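Clirnis
@clirnis_bench
30/11/2025

Sunday maintenance thread. The arm has had its weekend ruined and so have I, so you may as well come along.

Background for new people: one small arm, one gripper, one table. The cell is called Dotska, after a name I found on a shipping crate and liked. It picks things up and puts them in a bowl. I have a degree for this.

On Friday the gripper started dropping out mid-grasp. Close, close, close, fault. Clear the fault, home it, run again, and it would behave perfectly for as long as I was standing there watching.

Then I'd go make coffee and come back to an arm holding nothing, pointing at the floor like a kid who broke a lamp.

The log was a great help. It said "gripper communication lost" 93 times. Thank you, log.

First suspect was power, because it's always power, except for all the times it isn't. Supply was steady, connector at the base was seated, ground was good. An hour gone and I had learned that my power supply is fine.

Second suspect was me. In August I changed the homing routine and told myself I'd test it properly later. So this weekend was later. Homing is fine too. I felt almost let down.

Third suspect was the ribbon cable. I'd been avoiding it, since the ribbon is a pain to reroute and I was the one who routed it.

The test is very scientific. Hold the arm still, open and close the gripper on repeat, and wiggle the cable with a wooden chopstick until something goes wrong. Something went wrong on the fourth wiggle.

The old route ran tight along the housing with a zip tie right at the bend. Looked great. Very tidy. Every time the wrist rolled past a certain angle, the ribbon took the whole load at that one tie. I basically built a cable breaking machine and put a gripper on the end of it.

If you own one of these and your cables look neat, go roll the wrist to both limits and look again. I'll wait.

New ribbon came out of the Devura spares bin. It was the last one, so I've written "ORDER RIBBON" on the whiteboard, directly under the other "ORDER RIBBON" from August.

The new route goes up and over the top of the gripper in a big lazy loop, with the clip on the housing holding the middle and nothing pulling on either end. It is ugly. It looks like the arm slept badly on its hair.

Before clipping anything down, I ran the wrist by hand through its full roll, slowly, both ways. Then again with the jaws open. Then again because I forgot which way I'd done first.

Also snugged up the screws on the wrist while I was in there. One of them turned a good quarter before it bit. I have chosen not to think about how long it had been like that.

A dab of threadlocker on that one. A dab, people. I once took over a cell at Kelmendi where the last guy had used what I'd guess was the entire bottle, and I got to know that joint with a heat gun.

Parked it over the bowl for the slow cycles, with the rose lying off to the side. Down, close, open, up, and me at eye level with the table checking that nothing snags on the rim.

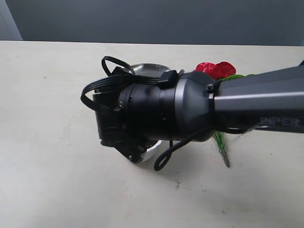
New ribbon route, ugly side up. Round cable under the wrist still hangs too low for my taste.

About that lower cable. The loop gets close to the tabletop when the gripper is down. It has slack for a reason, the wrist needs it at full reach, but I don't love it. Going to try a soft strap partway up the arm and take out a little of the droop.

No zip tie. I can be taught.

Results so far: 400 cycles set, 384 clean. Before you get excited for me, the other 16 weren't communication faults. Those were missed grasps, all on the rose, all at the thin end of the stem.

So the cable's behaving and now I get to find out that my grasp point is lousy. Fixing one thing is mostly a way of getting a clear view of the next one.

Communication faults in that run: zero. I went and made coffee twice, on purpose, as bait.

Still on the list: strap for the lower cable, move the grasp point up the stem, wipe the table, put the roll limit in the config so the wrist can't go looking for trouble past where it needs to be.

Someone in the replies asked how often I check cables. Officially, every 2 weeks. Please don't ask the follow-up question.

Also yes, I saw the stain on the table. It's older than the arm.

Leaving it running on low speed tonight. If the log says "gripper communication lost" in the morning, this account becomes a gardening account.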